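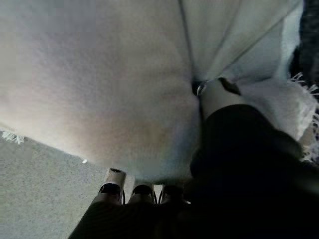

I want to make a case for the dumb robot demo, the one where the machine spends its whole afternoon on a piece of cloth and the best you can say afterward is that the cloth got moved. I've been in this line of work long enough to have sat through the shiny kind (the box goes in the box, everyone claps) and I've come to think the cloth people are doing the more useful science. Let me try to talk you into it.

Some background first. Our group at Jillthorpe has been comparing two ways of teaching a hand with several fingers to fold. The first is the way most people do it now. A person drives the hand by remote, you record what they did, and the robot learns to copy it. The second is Bohdana Karpenko's idea, which we call Zinari because she had to name the folder something. In Zinari the robot is also allowed to mess up. You record the bad grasps along with the good ones, you mark the moment things went wrong, and you record the person fixing it. Same hand, same cloth, same number of hours of driving.

I was against it! I'll say that up front, since Bohdana will be reading this. My feeling was that if you feed a machine a lot of bad grasps you get a machine that's very good at bad grasps. Ottavio Costa agreed with me, and the two of us were pretty smug about it for most of April.

Then we ran the thing. We gave each version 14 tries at picking up a cloth near a corner and folding it over once. The copy-only version managed 2. The Zinari version managed 11. Now, 14 tries is not a lot of tries, and if a student brought me that and wanted to write "solves folding" across the top I'd send them back downstairs. But I watched all of them, every last one, and what got me wasn't the score. The copy-only hand would close its fingers, miss the fabric by a hair, and then carry on through the entire fold with nothing in its grip, very smooth, very sure of itself, like a waiter carrying an invisible tray. The other one would miss, stop, open up and go back in.

That going back in is what I care about. Cloth is the best test I know for it, because cloth never sits the same way twice. A block is where you left it. A towel has slumped or bunched, or a loose thread has got hold of a fingertip, and any plan you made a second ago is now a plan for a different towel. You also can't see much. With the camera down at the wrist, the moment you get close enough to grab anything the fabric fills up most of your view and the fingers are a dark blur at the bottom. People look at those recordings and ask me how the robot is supposed to learn from that. Well, how do you button a shirt collar? You can't see that either – you fumble until it feels right, and the fumbling is the skill.

So here's my actual complaint. The way we report results in this field hides the fumbling. We publish a success rate and a video, and the video is a success, and it's usually sped up. Delali Akpalu, who reviews a lot more papers than I do, told me she's started asking authors for their ugliest failed run. Most of them don't have it. They threw it out! It was "bad data." I think that's nuts. If you've got 12 runs where the hand lost its pinch halfway through, that is the most interesting stuff on your hard drive, and you deleted it to make room for more of the boring kind.

There's a fair argument on the other side, and Tymofii Bilyk makes it to me at lunch whenever I'm slow getting away. He says recovery is a crutch. Build a better hand, with better touch sensing in the fingertips, and it won't drop the cloth in the first place. He worked on the Shevchuk gripper before he joined us, so he's not talking through his hat, and I'd take better fingertips tomorrow if somebody paid for them. But I've folded laundry for my whole adult life with what I consider very good fingertips, and I lose the corner of a fitted sheet every single time. A better hand drops things less often. It still has to know what to do when it does.

The other argument is cost, and this one bothers me more. Marking the mistakes is slow. Somebody has to go through the recording and say here, right here, is where it went wrong, and two people will pick different moments. Theophilus Ametepe and I did the same batch separately and argued over a single grasp for most of a morning. He said the slip began when the fingers closed. I said it began on the way in, when the hand came down at a bad angle. I still think I'm right, and I also can't prove it, so some part of our training data is just me and Theo being stubborn in different directions. We haven't worked out how much that matters. We've only tried one kind of hand and a few kinds of cloth, and I have no idea what happens with anything stretchy.

Bisitz, who make the remote driving gloves we use, have asked whether they can put our result in their sales material. I said they could if they ran the misses too, at normal speed, all the way through to the invisible tray. They're thinking it over.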